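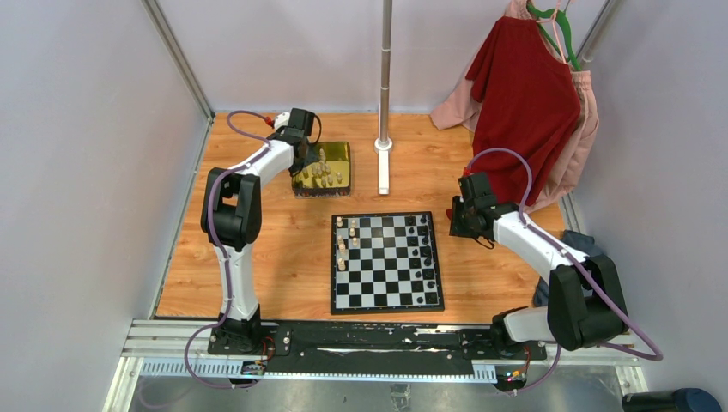 How often do the two arms need to be re-zeroed?

Before every session, and again after any knock hardough to move a base or trip a joint. We started the term doing it only when something looked off, and most of our lost time came from that.

Flireo cell: setup and upkeep
Project report, Aileen Marquez and Said Zaki
Supervisor: Reijo Pitkänen
Submitted 3/5/18

1. What we were asked to do

The Flireo cell was handed over to us in November with the arms working but no written procedure. The task is setting out chess pieces from a tray onto a board, with an arm on each side. Our job was to get the cell into a state where another group could start it up, keep it running and fix the common faults without asking us.

2. Mounting

Both arms bolt to one long black plate on the aluminum rail at the front of the floor. A shared plate keeps the distance between the bases fixed, so if the plate shifts, both arms are off by the same amount. It also means a loose bolt on one side can be felt on the other. We spent a week chasing a shake in the right arm that came from the left base.

Check the base bolts with the short hex key, arms parked and power off. Go round them twice. The plate is already scuffed and doesn't need replacing for that.

3. Cables

Each arm has a purple cable running from the gripper down to the base. It needs enough slack for the full reach of the wrist. Too little and it pulls at the connector when the arm stretches for the far squares. Too much and it can sweep over the board and knock pieces down. We set the loop with the arm at its longest reach, then brought it home slowly by hand to see where the cable went.

The first set of cables was tied tight along the forearm. One conductor broke inside the jacket near the elbow after about 4,000 cycles, and the gripper would drop out only at certain angles. Raíssa Toledo found it by holding the arm still and flexing the cable with a meter on it.

4. Re-zeroing

Power on with both arms in the rest pose. Run the zero routine on the left arm, wait for it to finish, then do the right. Don't run them together, as the grippers can meet over the board. Afterwards, send each gripper to its nearest corner square and look at it from above. If it is more than 6 mm out, repeat the routine. If it is still out, check the base bolts before touching any settings.

The board folds, and it has to be pressed flat before this check. A raised hinge gave us a bad height reading more than once.

5. Circuit boards

The small circuit boards sit low at the front, close to where people lean in. Before unplugging anything, write down which lights are on. We lost an afternoon on a fault that cleared itself when the power came off, and had no record of it.

6. Faults logged

We logged 22 faults over the project. Of these, 8 were cable or connector faults. Most of the others were cleared by re-zeroing or tightening a bolt. Two were never explained.

7. Still to do

The gripper pads need a replacement schedule, and we don't have enough hours on the current pair to suggest one. Marites Tagle's group takes over the cell next and has the spare cables and the fault log.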